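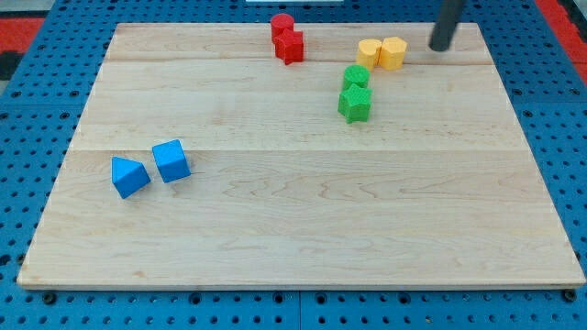
Setting up a colour sorting station with a robot arm: notes for shift leads

These notes cover moving a hand sorting bench over to a shared bench, where a robot arm does the bulk of the picking and a person looks after it. They were written for the packing rooms at Zedora and follow the order we used when the foam block line changed over in November. They assume the arm is already bolted down and signed off by whoever installed it.

Before you start

Tell the people who work the bench what is changing, and do it before the arm is switched on. At Fandari the sorters found out when they came in and saw the guard rails up, and it took weeks to get a straight answer out of anyone about what was going wrong. Go through the rota line by line. Say which tasks the arm takes, which stay, and who to ask about pay bands.

You will need the training set of foam shapes, a flat board, the job sheet and one sorter who knows the product. Allow 80 minutes for the first session.

Step 1. Fix the board

Put the board on the perforated bench and push it against the stops. Mark its corners on the bench with tape. If the board moves, every taught position moves with it, so check the tape at the start of each shift.

Step 2. Lay out the pairs

Start with two blocks of each colour: red, yellow, green and blue. Mix the shapes. A cylinder behind a star is a good test, as the points of the star get in the way of a clean grip. Let some pairs touch and leave a narrow gap between others. Keep one colour well away from the rest, and leave part of the board bare for putting pieces down.

Let the sorter do the layout. They know how the blocks land when a tray is tipped out, and an engineer will nearly always set them too neatly.

Step 3. Teach the approach

Bring the gripper down beside the block and stop just above the surface. Foam marks easily if it is squeezed. Set the grip force low and raise it in small steps until the block lifts without slipping. Write the final value on the job sheet, with your initials.

Step 4. Run it slowly

Run the first 30 picks at reduced speed with the sorter at the stop button. Log every miss under one of these headings:

Wrong colour
Wrong shape
Dropped
Pushed a neighbouring block

The last one is the most common with touching pairs. The Duvero software lets you set a picking order, and taking the front piece first usually clears it.

Step 5. Hand over the bench

Our first full shift put through 1,331 blocks. The sorter's job that day was mostly refilling, clearing jams and checking finished trays – more walking and less sitting than before. Some people like that and some don't. Abla Zoubi, who had worked the bench by hand, asked for a stool with a back and a screen she could read from it. Both were cheap and both should have been there from the start.

Rotate people off the station after up to 2 hours. Watching a machine is tiring in a different way from sorting, and misses get overlooked late in a long stint.

What to review afterwards

Sit down with the sorters at the end of the first month and go through the miss log together. Ask what they now do that isn't on the job sheet. At the Kanaujia site this turned up a daily lens clean that had never been written down or given any time on the rota. Add anything like that to the sheet and adjust the shift plan to match.

Keep one hand sorting bench ready for days when the arm is down, and make sure new starters spend time on it.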